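An afternoon at Skesness: learning to drive a robot that isn't there

I signed up for the September open day at the Skesness lab mostly because my friend Soo-ah Son works there and had been telling me for months that I'd love it. She was right, as usual!

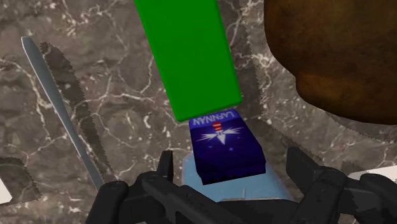
So the part I'd been waiting for was the teaching room, where visitors get to show a robot how to do kitchen jobs. I had pictured a big metal arm on a bench, and they do have one of those downstairs (more on that later), but most of the teaching that day happened on a computer. You sit in an office chair, you hold a controller in your right hand, and you look out over a marble countertop from just behind the gripper. The counter, the food, the knife, all of it is simulated. When you move your hand, the gripper moves. When you squeeze the trigger, the fingers close. It takes maybe a minute to feel normal and then you forget you have an arm of your own.

The guy running our group was Roy Parsons, who has a very calm voice, the kind you want from somebody teaching you to parallel park. The job he gave us was a little blue box with LANNAN on top, sitting on a pale blue tray. Get the fingers on either side of it, close them, lift, carry it over the counter, put it down. Five-year-olds can do this. I put the gripper straight down on the lid of the box, twice.

My trouble was depth. On the screen I could line up left and right just fine, but I kept guessing wrong on how high I was. Roy told me to watch the shadows, which helped once I got used to them (they have these jagged, stair-step edges, like an old video game, and they bothered me a lot more than they bothered him). He also said to stop and breathe with the fingers open on both sides of the box before squeezing anything. That one tip fixed half my problems. The other half was the tall green block right behind the box, which I kept worrying about knocking into. And there's a knife on the left! I know it's a pretend knife. I still steered a mile around it.

Here's what I hadn't understood before I went. Every time a person does the task, the computer saves the whole run, meaning the hand movements, the squeezes and what the gripper's view showed all the way through. Then the robot's software trains on a big pile of those runs and tries to do the job by itself. The pile for this one kitchen set had 1265 runs in it when we got there, and there was a counter on the wall that went up when somebody finished a good one. Our group was very into the counter. A teenager in a Pukonach sweatshirt got his first try in clean and we all clapped.

I asked Roy if my bad tries were going to make the robot dumber. He laughed and said no, they sort them afterward, and a run where you almost miss and then fix it can be pretty useful because the robot needs to learn how to get out of trouble too. I'm choosing to believe I was very useful.

My fourth try counted. It was not pretty. I came in crooked, backed off, turned my wrist a bit, came in again, and squeezed so slowly that the lady behind me said "oh, come on" under her breath. But the box went up and the number on the wall changed, and I may have yelled.

After that we got a short talk from Gyu-bin Ra, who builds the kitchens. Her job is moving stuff around so the robot doesn't just memorize one counter. The box goes in a different spot, the clutter gets shuffled, the countertop changes. She told us people tend to teach neatly when the counter is tidy and get sloppy when it's crowded, so she crowds it on purpose. I asked her about the big brown thing in the back corner, which I had been calling the bread all afternoon, and she just said "good, you noticed it" and moved on to the next question. I still want to know.

Then downstairs to the real arm. This one you teach by hand, and I mean you grab it by the wrist and walk it through the motion, with the motors gone soft so it follows you. Han-gyeol Kwak let each of us do one reach and then had the arm play it back. Mine had a wobble in the middle where I'd shifted my feet, and the robot copied the wobble perfectly. It's a strange feeling, seeing your own bad posture on a machine. I liked this way better than the controller, to be honest, since you can feel where you are, but Han-gyeol said your shoulder gives out long before your patience does. He does 50 in a sitting and then goes for a walk.

Some practical stuff if you're thinking of going next time. Parking behind the Hirkitier building is free but it fills up by 2, so come early. The line for the controllers was long and the line for the arm was short, so do the arm first. Wear shoes you can stand in. The coffee is from Damgaard's across the street and it's good, and they had those almond cookies, which were gone by the time I got out of the teaching room.

Soo-ah sent me a message the next morning to say the kitchen pile had kept growing after we left. She's saving me a chair for the spring one, and I've been practicing my slow squeeze on the TV remote.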